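Monday, late, notebook 3

Back on the sourdough starter log, which I've neglected since the oven got moved. Both jars made it through the weekend! The Sterkell rye one was domed right up against the lid when I came in, and the white flour one (Cusov, the cheap bag) was sulking as usual with that nail polish smell. I fed them both and put them up on the shelf by the window – that's the warm spot in May, whatever the thermometer says.

I also finally weighed what the Dradader scale thinks is 200 grams of water. The good scale says 196. So every dough I've written down in this book is a touch stiffer than I thought, and that explains a lot about the bricks in April. I'm not going back to fix the old pages, but anybody borrowing my numbers should know!

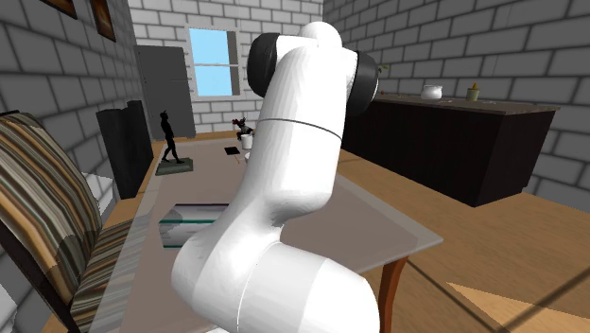
## Rye loaf, second try

Used the rye starter straight from the jar, 3000 grams of dough in total, split into two big loaves and a little one for us to pick at. I held back some of the water and worked it in after the salt (messy, up to the wrists, would do again). It felt much better than last time, sticky but with some fight in it.

The recipe from the Wei booklet wants an overnight rest in the fridge. I gave it 3 hours on the counter and then the fridge, because the dough looked lazy and I got impatient. The tins are greased with butter this time – the oil pooled in the corners and fried the crust.

To do:

- bake first thing, lid on to start
- buy more coarse rye, we're down to the dusty end of the bag
- new label for the white jar, the old one washed off
- try the caraway in the small loaf only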